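Plates, please – the supper table needs you

Last updated: Tuesday, November 7, 2023

Every fall I tell myself I'll start setting out for the Fimilside supper early, and every fall I'm still matching plates an hour before the soup is ready.
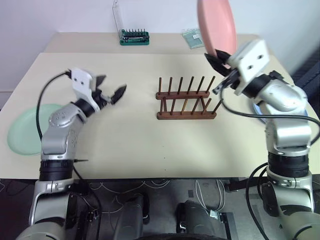
We've always gone for mixed colors – mint green, salmon pink, light blue, whatever comes out of the cupboard – and I do think a table looks friendlier that way, especially against our plain white walls. Last April we sat down 79 of you, which was lovely, but it did leave us 8 dinner plates short, and Kosmas Kontogiannis very kindly ate his pie out of a soup bowl!

So if you have a few pastel plates at home that you've stopped using, we'd be so glad to have them. Odd ones are fine, and so are small scratches, but please no chips. Drop them at the Dotley Street door any evening before the 23rd.

You are receiving the Zemville Neighbors newsletter because you signed up on our website. Unsubscribe at any time.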